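[로봇동아리-전체] Re: 도장 과제, 이번 학기에 계속할 건지

보낸 사람: 매니퓰레이션 조장
받는 사람: 로봇동아리-전체
제목: Re: [로봇동아리-전체] 도장 과제, 이번 학기에 계속할 건지

메일 잘 읽었습니다. 답이 늦은 건 손가락에 인주가 묻은 상태로 키보드를 만지기 싫어서였습니다. 지금은 씻었습니다. 손톱 밑은 포기했고요.

원문에 끼워서 답합니다. 길어서 중간에 다른 얘기는 잘랐습니다.

> 목요일 회의에서 잠깐 나왔던 얘기인데, 도장 과제를 4월 교내 시연회까지
> 계속 끌고 갈 건지 정해야 할 것 같습니다. 저는 솔직히 블록 쌓기로
> 돌아가는 게 낫다고 봅니다. 블록은 적어도 책상을 물들이지 않습니다.

책상 얘기는 할 말이 없습니다. 다만 블록 쌓기는 작년에도 했고 재작년에도 했습니다. 재작년 시연회 때 어느 학부모님이 "우리 애도 저건 한다"고 하셨는데 애가 네 살이었습니다. 저는 그 자리에 있었고 그 말을 다시 듣고 싶지 않습니다.

도장은 그래도 순서가 있는 일입니다. 눕혀 둔 도장을 집고, 세우고, 인주에 누르고, 종이까지 옮겨서 찍고, 떼고, 내려놓습니다. 하나라도 어긋나면 종이에 그대로 남습니다. 채점표를 따로 만들 필요가 없는 과제가 흔치 않습니다.

> 그리고 Zelleck 쪽 스크립트가 아직 Ketero 브랜치랑 안 맞는 걸로 압니다.
> 지난번에 합치려다가 그리퍼 열림값이 거꾸로 들어갔다고 들었는데,
> 그건 고쳐졌나요?

고쳤습니다. 거꾸로 들어간 게 맞고, 열라고 하면 닫고 닫으라고 하면 열었습니다. 말 안 듣는 조카 같았습니다. Ketero에서는 열림이 큰 수인데 Zelleck에서는 작은 수여서, 변환 함수를 한 곳에만 두고 나머지는 다 지웠습니다. 앞으로 각자 파일에 부호 뒤집는 줄을 몰래 넣지 말아 주세요. 저도 두 줄 넣어 놨다가 들켰습니다.

궤적 기록 쪽은 Kongkaew로 통일했습니다. 현재 쓸 만한 기록이 2,014개입니다. 많아 보이지만 그중 상당수는 도장을 집으러 가는 구간만 잘 된 것들이고, 찍고 나서 떼는 구간은 여전히 모자랍니다. 종이가 도장에 붙어서 같이 올라오는 문제 때문입니다. 이때 로봇은 아무 문제 없다는 듯이 종이를 들고 원위치로 돌아갑니다. 당당해서 더 밉습니다.

> 비용도 문제입니다. 인주가 생각보다 비싸고, 종이도 계속 들어갑니다.
> 이 정도면 Allis 예선 준비에 쓰는 게 맞지 않나 싶습니다.

종이는 이면지를 잘라서 쓰면 됩니다. 어차피 반듯하게 자르는 사람이 우리 조에 없어서 새 종이를 써도 이면지처럼 생겼습니다.

인주는 한 통으로 학기 끝까지 버틸 생각입니다. 닳는 것보다 책상으로 이사 가는 양이 더 많다는 지적은 받아들입니다. Allis 예선은 저도 나가고 싶은데, 예선 종목에 집고 놓기가 들어 있으니 도장으로 연습한 게 아주 버려지지는 않습니다. 눌러 찍는 힘 조절은 예선에 안 나오지만 그건 그냥 제가 재미있어서 하고 싶습니다. 공식 사유로는 "힘 제어 학습"이라고 적어 주세요.

> 마지막으로 책상 청소. 옆 조에서 항의가 들어왔습니다.
> 다음 날 아침에 와서 노트를 폈는데 표지가 분홍색이 됐다고 합니다.

죄송합니다. 새 노트는 제가 사 드리기로 했습니다. 오늘부터 이렇게 합니다.

끝나면 인주 뚜껑부터 닫습니다. 뚜껑 안쪽에도 묻어 있으니 엎어 놓지 마세요. 엎어 놓으면 동그란 자국이 하나 더 생깁니다.
물티슈로 먼저 닦지 마세요. 번집니다. 마른 휴지로 한 번 걷어내고, 그다음에 알코올로 닦습니다.
그리퍼 손끝도 닦고 갑니다. 다음 사람이 흰 물건을 집을 수도 있습니다.
30분 넘게 자리를 비울 거면 팔 전원을 내립니다. 이건 인주랑 상관없이 원래 규칙인데 아무래도 잊으신 것 같아서 씁니다.

그래서 제 제안은 이렇습니다. 2주만 더 주세요. 그 안에 도장 글자가 사람이 읽을 만하게 찍히면 시연회는 도장으로 가고, 안 되면 군말 없이 블록을 꺼내 오겠습니다. 블록 상자는 캐비닛 맨 아래 칸에 있고, 위에 고장 난 서보가 잔뜩 올라가 있습니다. 꺼내기 귀찮다는 점도 제 동기에 포함됩니다.

참고로 지금 종이에 찍히는 건 글자라기보다 글자에 대한 소문에 가깝습니다. 네모 테두리는 나옵니다. 안쪽은 흐리고 군데군데 끊깁니다. 제 생각에는 인주를 찍는 깊이보다 종이에 누를 때의 기울기가 문제인 것 같습니다. 손목 각도를 조금씩 바꿔 가면서 비교해 볼 테니, 관심 있는 분은 목요일 저녁에 오세요. 버려도 되는 옷을 입고 오시는 게 좋습니다. 저는 이미 그런 옷밖에 안 남았습니다.

케이블 얘기도 하나만. 손목 쪽 검은 선이 늘어져서 자꾸 그리퍼 앞으로 넘어오는데, 집에 남는 벨크로 타이 있는 분은 좀 가져다주세요. 케이블 타이로 꽉 묶는 건 반대입니다. 손목이 돌 때 당겨집니다. 작년에 그렇게 커넥터 하나를 보냈습니다.

작업대 사진 붙입니다. 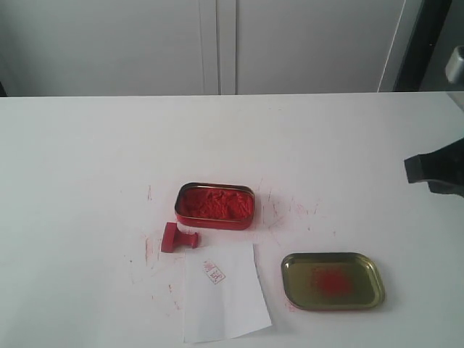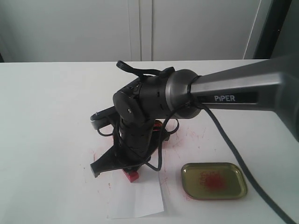
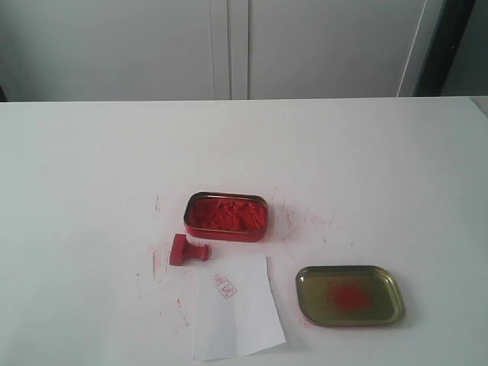
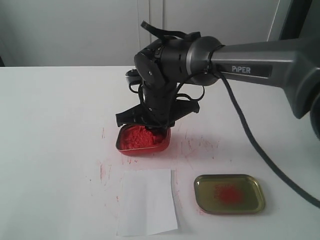
도장 과제 작업대. 마지막 사진은 그리퍼 끝이 빨간 통 안에 들어가 있는 순간.

반대 의견은 이 메일에 전체 답장으로 주세요. 저한테만 따로 보내시면 제가 못 본 척할 수 있습니다.

매니퓰레이션 조장 드림

--
로봇동아리-전체 메일링 리스트
수신을 원하지 않으면 제목에 "탈퇴"라고 적어 리스트 주소로 보내 주세요.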